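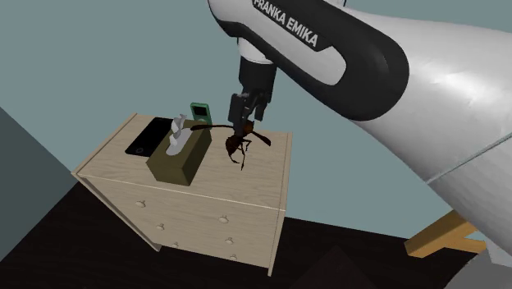
News > Press Releases > Open Day at Wokell

9 May 2024
By the Wokell press desk

We're opening our doors in Cedville this July, and I get to be the one who tells you about it! Wokell's simulation group has spent the past year teaching robot arms to handle ordinary household stuff, and we'd like you to come see how that goes, mistakes and all. Nearly everything starts on a screen, in rooms we build ourselves, and the work on show right now has a Franka Emika arm reaching over a pale wood chest of drawers with a tissue box, a phone and a very large brown wasp on top. The wasp is a model, so please don't let it put you off coming. It's one of 379 objects in our current library, and visitors will be able to pick their favorites and drop them into a room to see what the arm makes of them.

The open day runs at our Cedville lab, on the second floor of the old Furnival building, and it's free. We did a small trial run this spring for neighbors and families, and I learned two things from it. People want to touch the controls much sooner than we expected, and they will happily stand in front of a screen for half an hour watching an arm try to get hold of something awkward. So we've cut the opening talk way down and put in more stations.

There will be 8 of them this time. At most you'll sit down with one of our engineers and set up a task of your own -- choose a piece of furniture, choose what goes on it, decide where the arm starts. Then you press go and see what happens. Thin legs and wings are a real headache for a two-finger gripper (so are tissues, if you were wondering), and the engineers can slow a run down and show you just where the fingers meet the object. I tried it myself last month with no training at all. My first few attempts went nowhere, and I had a great time.

We're also running 3 guided demonstrations, each one an hour long, for anyone who wants more of the nuts and bolts. They cover how we build a room, how we vary the lighting and the furniture from one run to the next, and how we decide that an attempt counts as a success. That last part gets people arguing, in a good way. Our partners at Brarmont, who make the drawer and cabinet models we use, will be on hand for the furniture questions, and they love furniture questions.

If numbers are your thing, we logged 1,233 simulated attempts during the spring trial, all of them set up by visitors. We'll have a station where you can scroll through those and replay any you like. Some are pretty smooth. A good many are arms closing on thin air -- we kept those too, and they tend to draw the biggest crowd.

Kids are welcome with an adult. The stations are all seated and the building has an elevator from the Furnival parking lot entrance. You don't need to know any programming, and you don't need to bring anything. Please do sign up ahead of time for the guided demonstrations, as the demo room is small and the trial run filled up fast. The stations are open to walk-ins all day.

Reporters who'd like to come early, film at a station or talk with the engineers should get in touch with the Wokell press desk in Cedville by the end of June. We can set up short interviews on the day as well, and we'll have still images from the current tasks ready to share. The exact July date and the sign-up form will go up on our events page later this month.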